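Dish Arm: Shared Workshop Build Report
Nayeli Puma, Team Grellell

What we wanted
Our goal was an arm that can handle real dishes, the kind people eat from! We built it on a bench at the Vanmont workshop, and the parts came to 380 dollars (the Clena motors ate up most of that).

Gripper and wrist camera
I printed the two fingers in black with tips that come to a point, so they can get in between rack wires. It took 7 versions to get a shape I liked, and I love how they look now. The wrist camera sees both fingertips all the time, which makes lining up so much easier.

Wrist view with a plate between the fingers at the rack, then over the white tabletop:

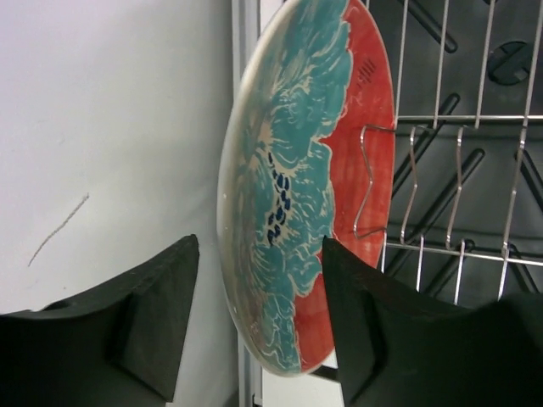
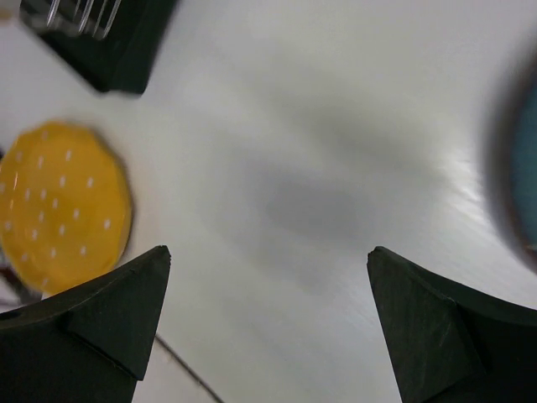

Software
The control loop is 753 lines of Python, and three of us wrote it together. The grip force setting still lives in its own file (sorry, Grewal branch people).

Still to do
Softer pads for the fingertips come first. After that I want to try mugs, and I can't wait to figure out handles!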